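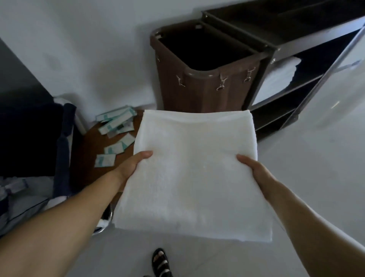

She has run the housekeeping side at the Carutine for long enough that the reps all know to ring after 2. Before that, no chance. We met on a Wednesday in the breakfast room, chairs already up on the tables, and she kept her phone face up next to her tea the whole time.

The hotel has 92 rooms. It used to send everything out to Steinbach, a laundry an hour up the motorway, and last spring it stopped. Sheets still go out. Towels, bath mats and robes are now washed in the basement. I wanted to know how that was going.

"Noisy," she says. Then, after a bit: "Better. But noisy."

The trouble with sending out was never the washing, she says. Steinbach did a decent job. It was the gaps. A lorry stuck somewhere, a bank holiday, and you'd have a full house and no bath sheets. "I've stood in that corridor at four o'clock with people wheeling their cases past me and nothing to put in the bathrooms. You don't forget it."

So they bought two washers and a dryer, secondhand, from a Caletti dealer who was closing down. The dryer was the mistake. One isn't enough. Towels come out of the wash in forty minutes and then sit in a heap waiting thier turn, and a wet towel left in a heap smells by teatime. A second dryer is promised for October. She'll believe it when it's plugged in.

What about softener? She pulls a face. None, ever. It coats the loops and the towel stops drinking, her word. Guests like the feel for a day and then complain that it just pushes the water about. She uses less powder than the packet says as well, and an extra rinse. "Scratchy towels are mostly soap. People never believe me."

I ask how many they own. She knows this one straight off, there was a stock count the week before: 1,629, all sizes, not including the pool. Too many hand towels, not enough bath. They go missing, obviously, though less than you'd think – most of the losses are make-up and hair dye. Stained ones get cut down for the cleaners. Nothing gets thrown out till it's been a rag. 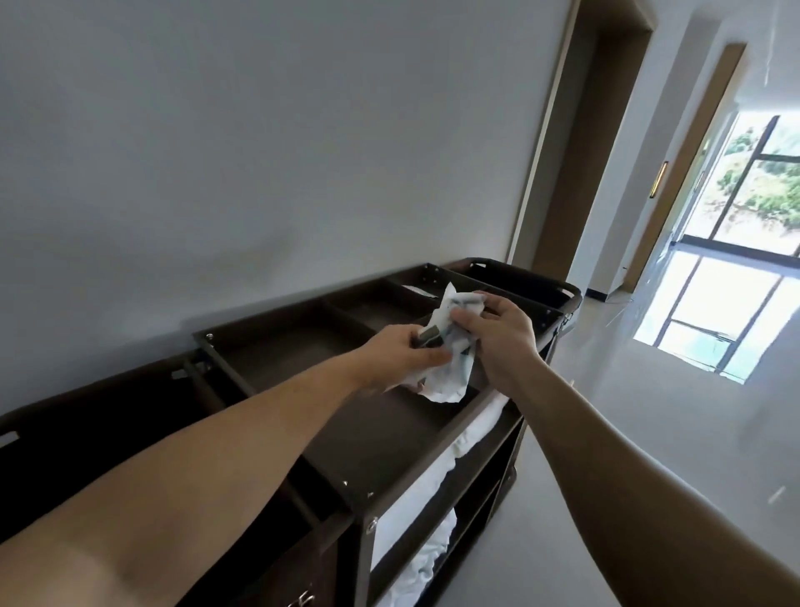

Pay came up, I didn't raise it. Room attendants used to be on a per-room rate through an agency called Mastutum. Now they're on the hotel's books, by the hour. She pushed for that harder than for the machines. "Per room, you're always racing. You skip your break, you hurt your back, you go home and you can't lift your own kid up." Turnover has dropped, she says, but wouldn't give me a figure.

Would she go back to sending out? Long pause. Phone buzzes, she looks, turns it over. For robes, maybe. Robes take up half a drum and come out inside out with the belt in a knot. Towels no.

And at home? Does she fold them the hotel way?

"My husband does the washing," she says. "I don't go near it."

Phone again. Third floor, somebody wants a late checkout and the room's already been promised. She takes her tea with her.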